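Operators for Household Task Trials
Telon, Arnumcombe site
Posted September 9, 2019

Telon is hiring 2 operators for the Aguiar trials, which measure whether robot arms can do routine household chores at a usable rate. Folding and floor pickup remain slow, and failure rates are high. Operators run each chore, log the result and code the cause of each failure.

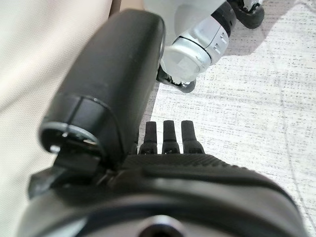 Wrist view over a light, textured floor surface, second arm behind.

Target: more than 1000 logged attempts per operator by the end of October. Training on the Prilley logging software is provided. No robotics degree needed - steady hands and accurate notes are.

Pay is $1250 per week. To apply, send a resume and quote reference 1110.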